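Wallier residents invited to comment on changes to household textile collection

Households in Wallier will be able to put out clothing, towels and bed linen for separate collection from November, under plans published on Wednesday. The service will be run by Jelungate, which already handles glass and garden waste in the district, and will cover around 3000 homes in its first stage.

Textiles will be collected every second week on the same day as paper and card. Items should be clean and dry, and placed in the purple sacks that will be delivered to each address. Worn or torn fabric will be accepted along with items fit for resale. Duvets, pillows and carpet should still be taken to the Gidine Road recycling centre.

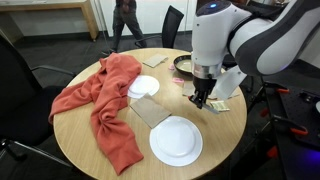 Paired shoes may be included if they are tied together. Residents of flats with shared bins will be given access to 61 collection points, most of them beside existing glass banks. A list of locations is available at the district office and at Wallier library.

Sorting will take place at the Krūmiņa depot, where opening hours will be extended to 7 p.m. on working days. Items suitable for further use will be passed to local charity shops, and the remainder will be sent for fibre recovery.

Comments on the plans may be made in writing or at the district office, which opens at 9 a.m. There is no additional charge to households for the service.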